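Table manners in Zumham

Table manners in Zumham are the customs governing how people sit, eat and leave the table in the valley town of Zumham and the villages above it. They are observed most strictly at the long midday meal, which begins at 12.30 and ends when the oldest person present says it has. Visitors are forgiven almost everything, though they are usually told afterwards what it was.

Origins

The oldest written account is the Prirkovico household book, a collection of recipes, debts and complaints kept by several generations of an innkeeping family. It runs to 348 pages, of which 301 concern food and most of the rest concern people who had not paid for it. The rules of the table appear in no particular order. One forbids singing before the soup. Another, in a different hand, forbids it after the soup as well.

Debnath, whose history of the valley is still the standard work, argued that the customs grew out of the inn trade, where strangers shared long benches and needed some means of not fighting. Minenetti took the opposite view and held that the rules came from farmhouses and were made stricter at the inns so that guests would eat less. The two positions were set out over many years in letters to the same journal, and the tone of the later ones is poor.

Seating

The seat nearest the stove belongs to the eldest guest in winter and the youngest in July, when it is unbearable. Married couples sit apart, on the theory that they have heard each other's stories. A person arriving late takes the end of the bench and may not ask what has been said so far.

An empty place is sometimes laid for an absent relative. If the relative then turns up, a second empty place must be laid, and larger families have been known to run out of plates.

Bread and salt

Bread is torn, never cut, once it has reached the table. The person who tears it takes the smallest piece, or at least is seen to reach for it. Salt travels to the left and may not be passed back, so anyone who forgets to use it must wait for it to come all the way round. Some households keep a second salt cellar in a cupboard for emergencies and do not discuss it.

Elbows are allowed on the table between courses. Debnath devotes 5 pages to this point and calls it the only sensible rule in the valley.

Clearing the table

Dishes are taken away in the order they arrived, and guests must offer to help once. A second offer is thought pushy. The cloth, if there was one, is shaken out of doors, and the bare table is wiped along its length by whoever spoke least during the meal.
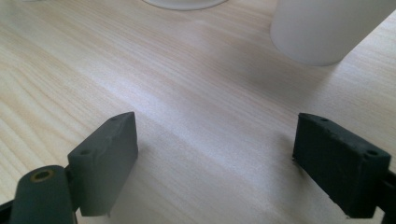 When may a guest leave the table?

A guest may leave once the oldest person present has declared the meal over and the table has been wiped. Leaving earlier is permitted in the case of illness, fire or livestock.

Decline and survival

Minenetti predicted that the customs would vanish within a generation, and was wrong by at least two. The late-arrival rule has weakened since the bus timetable changed, and few homes now have a bench. Restaurants in Zumham keep the salt rule for the benefit of visitors, with a fine of 100 small coins for passing it back. The coins are no longer in use, and the debt is normally settled by buying the table a drink.

See also: Prirkovico household book; Soup in the Zumham valley; Benches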